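Finition des plateaux en bois clair : l'huile dure face au vernis

Un plateau clair jaunit, se tache et se raye. Le choix de la finition règle surtout la manière dont ces défauts se répareront. À l'atelier Desolen, 12 plateaux traités en juin ont été suivis pendant quatre mois, la moitié à l'huile dure Gekel, l'autre au vernis mat Moser.

L'huile pénètre la fibre et laisse le grain sensible au toucher. Elle se reprend localement, après un égrenage fin. Le vernis forme un film – plus étanche, mais solidaire sur toute la surface. Une rayure profonde impose en général de poncer l'ensemble.

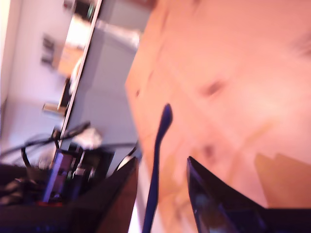
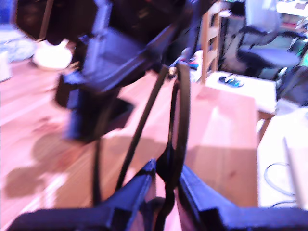

Coût et entretien

Pour une table de repas, Veleck facture 111 euros la finition huilée et 371 euros le vernis en cabine, ponçage compris. L'écart se réduit avec le temps : l'huile demande un entretien régulier, surtout près des zones de lavage.

L'éponge abrasive est à proscrire dans les deux cas. Sur bois huilé, un chiffon humide et un savon neutre suffisent. Les chiffons imprégnés d'huile siccative peuvent s'enflammer spontanément – il faut les immerger dans l'eau ou les étendre à plat, dehors, avant de les jeter.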